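## Kitchen cabinets: what we changed on hinges, finishes and fixings

Several readers asked for the cabinet notes from the Perron refit to be written up in one place. They cover the base units only. The wall units follow in the next issue, once the second delivery from Flireck has been checked and hung.

**Carcass and leveling.** The floor at Perron falls toward the outside wall, and the old units had been packed with offcuts of hardboard. All of that came out. The new base units stand on adjustable plastic legs, set first at the highest point of the floor and worked outward from there. Units were clamped face to face before any screw went in, then joined with two connector bolts per side, one behind each hinge plate. A long level was laid front to back as well as along the run. Skipping the front-to-back check is the usual cause of drawers that roll open.

**Hinges.** The doors use 125-degree concealed hinges on clip-on plates. A narrower opening angle would have been cheaper, but the corner unit has an internal pull-out that fouls on a door at ninety. Adjust in this order:

1. Height, at the mounting plate, with both plates loosened slightly.
2. Depth, so that the door closes parallel to the carcass.
3. Side to side, last, working from one end of the run to the other.

Height errors look a lot like side errors when only one door is viewed. Close the whole run before touching anything. Tall doors got a third hinge, and on those the middle hinge should be left slack until the outer two are set – otherwise it acts as a pivot and the door bows.

**Knobs.** Knob position was set at 57 mm from the bottom edge of the wall doors and the same distance from the top edge of the base doors. A scrap of plywood with a stop on two sides makes a good drilling template. Drill from the face, with a backing block clamped behind, at a slow speed. The Driro screws supplied with the knobs are 40 mm long and were too long for slab doors, so they were cut down with a crimping tool that has threaded cutting holes. Run a nut on before cutting and back it off afterward to clean the thread.

**Finish.** Gray was chosen over white for the base run. A mid-gray with low sheen hides scuffs around the kick area and is easy to touch up. Two coats were sprayed over a tinted primer, with a light sanding in between. Cut edges on the end panels were sealed separately with thinned primer before the color coats. Edges left raw will take up moisture from mopping and swell within a season, and there is no repair for that short of a new panel.

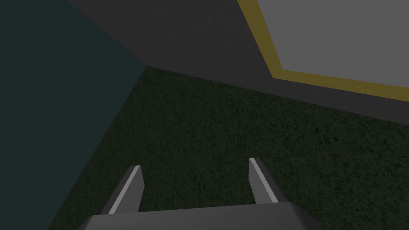
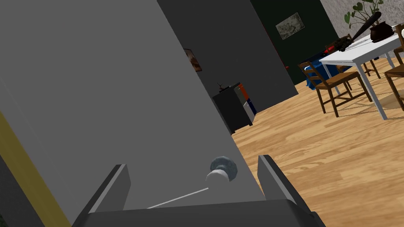
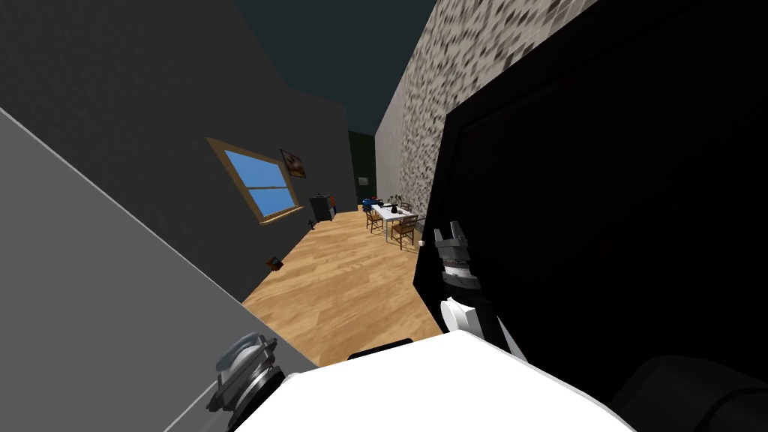

Enen wrote in after the May draft went out, disagreeing with the order of adjustment. In their workshop the side setting is always done first, on the grounds that an uneven gap is what a customer sees, and height is then trimmed to match the worktop. They also use a third hinge on any door that carries a rack, whatever its height, and they would not cut screws at all when shorter ones can be had from any hardware counter.

The point about racks is a fair one and has been added to the checklist. On the order of adjustment the text stays as it is. Side setting changes slightly each time the plate screws are loosened for height, so doing it first means doing it again. Anyone working with cam-adjusted plates, where height can be changed without loosening the screws, can use either order.

**Still open.** Two items were not settled in time for this issue:

- Soft-close dampers. The clip-on type worked on the heavier doors but held the narrowest one slightly open. Removing the damper from one of its two hinges is the likely fix.
- The toe kick. It is held by spring clips on the legs, and the joint at the corner shows a gap. A scribed return piece will be tried before any filler is used.

The cutting list and the drilling template drawing are available on request in metric only. Please state whether the doors are slab or framed, as the hinge cup offset differs between the two.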